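Moving the home archive to content hashes

March 3, 2020

The old backup scheme on my home server was a nightly copy into dated folders. It worked for years, but it had two faults I kept putting off. Renaming a folder on the laptop caused every file in it to be copied again, and a file damaged on the source drive would be copied over the good one without any warning. In January I finally replaced it.

The new setup stores each file under the hash of its contents. A plain text index maps paths to hashes, one line per file, sorted by path. A rename changes a line in the index and nothing else. Duplicate files share one stored object. A damaged file produces a new hash while the old object stays where it was.

I looked at two existing tools first. Wira does all of this and more, but it packs objects into large container files, and I wanted to be able to recover anything with a shell and a file manager. Reltari keeps objects separate but needs its own database running to list them. Both are reasonable choices for someone with different requirements. I ended up with a script of 199 lines, which I call Plekik. It has no config file. Paths are set at the top.

The first full run covered the photo folders, scanned paper, source code and mail. It found 1,641 duplicate files, most of them photos imported twice from the same card under different names. I had expected some of these. I had not expected three complete copies of my mail from before the move to the current provider.

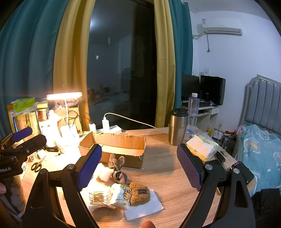

At the desk in the bedroom.

Verification is a separate pass. It reads every object, computes the hash again and compares it with the file name. Reading the whole store in one go takes most of a night and keeps the disk busy enough to be heard through the wall, so I split it by the first two characters of the hash and check a portion each night. The cursor is a single number in a text file. If the machine is off, the cursor stays put and the next run continues from the same place.

The first complete verification turned up 5 bad objects. All of them were on the older disk. Four had good copies on the second disk and were restored by hand. The last one was a scan of a dishwasher manual, and I deleted it.

Some notes for anyone building something similar:

Write new objects to a temporary name on the same file system, sync, then rename. My first version wrote directly to the final name, and a power cut left a short file with a perfectly respectable name.

Do not trust modification times after copying between file systems. One of my disks stores them at a resolution of two seconds, which made half the files look changed on every run. I now allow for that difference when comparing.

Decide early what to do with symbolic links. I store the link target as text in the index and never follow it.

Keep old indexes. Mine compress well, and I have 38 of them so far. Comparing two is a one-line command and has already answered the question of when a certain spreadsheet disappeared.

Removing unreferenced objects is still manual. The script can list them, but I have not let it delete anything. The list is short enough to read over coffee, and disk space is not a problem this year.

The off-site copy goes to a small storage plan at Boonyarit, encrypted before upload. Their transfer limit is low, so the initial upload ran over several weekends. Daily changes are small and finish before I am up. Next on the list is a restore test onto a blank drive, with a timer running. I have a spare drive for it and no spare cable.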